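Marnent Planner – Frequently Asked Questions
Maintained by Yuk-lan Chou. Last revised May 18, 2018.

What is Marnent?
A task and motion planner for simulated kitchens. You give it a goal, it gives you a list of arm motions, and then you find out what you forgot to say in the goal.

Do I need a real robot?
No. Everything in this release runs in the Brudstead simulator. We recommend staying there until your plans stop going through walls.

Why does planning take so long?
Usually it's collision checking. The default kitchen has 427 collision shapes, many of them in cabinets your arm will never visit. Set prune_static to true and most of the wait goes away. If it doesn't, look at your goal. "Tidy up" is not a goal.

What does error 36 mean?
No grasp found. Error 9 also means no grasp found, but from the older Hauksdóttir sampler. We meant to merge them last August.

Can I bring my own objects?
Yes, as long as the mesh is closed and measured in meters. Please check the meters part. We have planned around a spoon the size of a bus, and the planner did not complain once.

My run gives a different plan every time. Is that a bug?
Set the seed. The examples use 3,381 for reasons lost with an old laptop. With no seed, the sampler picks its own, and it has strange taste.

Does the planner handle sinks?
Better than it used to. Sink walls are modeled as four slabs and a floor, so the arm can reach in from above but won't try to come through the side. Anything else in the basin counts as an obstacle unless you list it under movable.
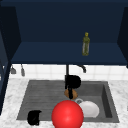
Sink scene: the gripper holds a round brown item above the basin floor, with a white bowl to the right.

Why won't it let go of things?
Release waits for a support surface below the object. If yours hovers forever, raise support_gap a little at a time. Raise it a lot and you have written a dropping program.

Is there a graphical goal editor?
There is one in the Drorkavdale branch. It opens, it saves, and between those two events you should keep backups.

Where do I report bugs?
On the tracker, with your scene file, your seed and the full log. "It went weird" has been filed already – several times, mostly by us.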